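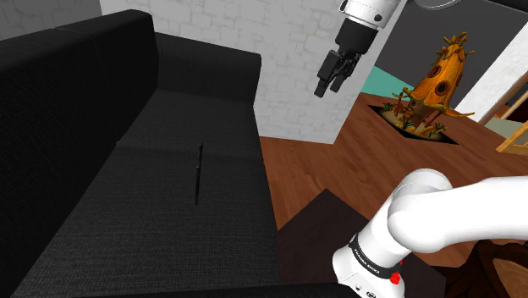
# Re: [sim-users] Open day demo, scene choice and pick object

Kacper Sadowski wrote:

> Second question on the open day. Do we stay with the living room scene or go back to the plain bench? My worry is the target. A thin dark stick on a black sofa is close to the worst case for segmentation, and visitors standing at the back of the room won't see it either. Also, is the arm model final? I need to know before I rebuild the collision meshes.

Kacper,

Living room stays. The render at the top is the current build, rebuilt last night on the Zenton machine. The arm is the Franka model and it is final, so go ahead with the meshes.

On the target: agreed that contrast is poor. I would still keep the stick on the near seat cushion for the second half of the session, when people ask what goes wrong. For the first half, swap in something light colored. The swap is one line in the scene file -- leave the pose alone, the grasp planner is tuned for it.

Other items:

- **Physics step.** Set it to 2 ms. At larger steps the fingers sink into the cushion on approach.
- **Episode length.** Cap at 700 steps. The February demo had no cap and one visitor group watched the arm hover until we killed the process.
- **Seeds.** Use 908 for the live run. I went through it end to end on both machines and the trajectories match.
- **Tree-house sculpture.** Keep it on the wooden table. Its mesh is heavy but it is outside the planned workspace, so turn off collision for it and leave the visual.
- **Group size.** Six people per slot at the Gulum console. The rest can watch on the projector.

The sofa back is tall enough to matter. If you move the base of the arm, rerun the reachability check before committing -- the backrest is modeled as rigid, and the planner will refuse most side approaches from there.

I have not tested the Nisance viewer with the new wall textures. If it drops frames, fall back to the default one and send me the log.

Cornel Nistor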